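Aug 6, 2022

ok thread on moving my mom's stuff out of the Gremberg apartment, writing this on the bus so forgive me

**1/** Two flights up, no elevator. 227 a month for the storage unit, which is more than I said I'd pay. Signed anyway. Tired.

**2/** Started in February. Told everybody it'd be done in a month lol. The books alone. So many cookbooks and she cooked like four things

**3/** Biggest lesson so far: do the paper LAST. I sat down with one shoebox of letters and lost a whole evening. Most of them from Wulan Hidayat, who lived downstairs in the old place and moved away before I could read. Great handwriting. Very mean about the landlord.

**4/** Called Wulan. She's fine!! Talked for ages. She wants the blue casserole dish back. It has been at ours for longer than I've been alive

**5/** Movers quoted me 295 for the heavy pieces. Dae-han Jin from work has a van and will do it for lunch, so guess who's getting lunch

**6/** The hall closet had some 50 coat hangers in it. She owned one coat

**7/** Small repairs before the keys go back. Nail holes, the closet door, teh loose thing on the kitchen drawer. Need a putty knife, a screwdriver, patience 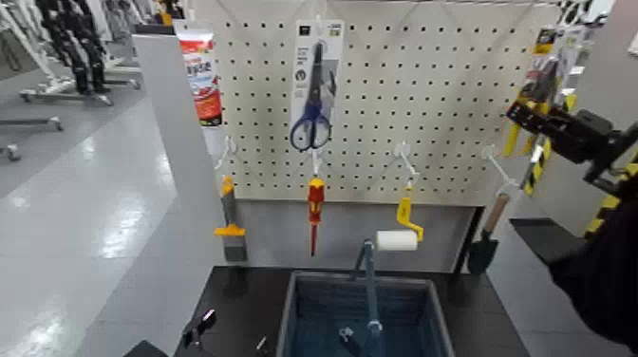
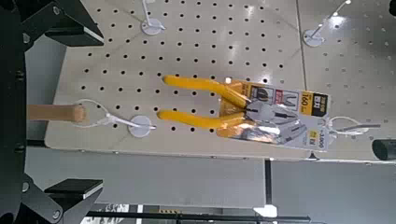 pegboard, both pics. putty knife is the yellow handle one in the first

**8/** Walls: fill, wait, sand, fill again. I skipped the waiting the first time. Don't

**9/** Landlord's guy is Balthasar Riedl, he does the walkthrough. Polite on the phone. Asked twice about the oven. I have not looked inside the oven

**10/** looked inside the oven. ok

**11/** Things I'm keeping: the radio, the ugly lamp, her sewing tin (which has actual sewing things in it, no cookies, sorry). The recipe cards, all four recipes. The lamp is going in my bedroom and I dont want to hear about it

**12/** Couch still needs a home. Green, heavy, 2 cushions, one better than the other. Pickup only, you carry it down. Message me

**13/** my stop, more later. Wulan if you're reading this the dish is wrapped and labeled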